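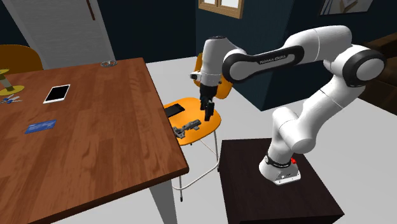 Onni Seppälä had the kettle on before I'd got my coat off, and we were well into the second cup by the time either of us remembered that I'd come to ask him about choirs.

He has led the Nirden singers for 7 years, which he says is longer than he has done anything apart from being married. Before that he sang bass at the back, beside Paavo Vainio, who founded the group and ran it from his front room until the numbers got silly.

"Paavo rang me one evening in June and said his knees had gone and would I mind standing up for a while," Onni told me. "I thought he meant for one rehearsal! I bought a tuning fork the next morning and I've still got it in this jacket, look."

There are 40 of them now, and no one has to audition. I wondered whether that ever caused trouble (I was thinking of my own voice, which has emptied rooms), and he laughed and topped up my cup.

"People ask me that with such a worried face. If you sing a bit flat you stand next to somebody who doesn't, and after a few months you're less flat. Some of our best altos came in whispering. One lady mouthed the words for a whole winter and then let rip in the middle of a carol, and I very nearly dropped my music."

They sing mostly folk songs from the valley, with a bit of Bach when everyone is feeling brave. Many of the tunes were never written down properly, and Onni has spent a good many evenings with older neighbours in Dravov, humming things back to them until they nod.

"There's one about a lost goat that has 3 different endings, depending on whose kitchen you're in. We do the sad one. The tenors like the sad one, they get the top line."

Paavo still comes along when the roads are clear, and sits near the radiator with a blanket. I asked whether it was hard to lead a choir with its founder listening.

"Oh, dreadful at first. He'd close his eyes and I never knew if he was pleased or asleep. Then he told me I take everything too fast, and he was quite right, I do, I talk too fast as well. So now we take the goat song slowly and I look over at him at the end of the verse."

The spring concert is the next thing on his mind, and the old chapel in Firner holds 100 if people don't mind sharing a hymn book. He would like more basses. He mentioned this to me several times, and once more on the doorstep, while I was hunting for my gloves.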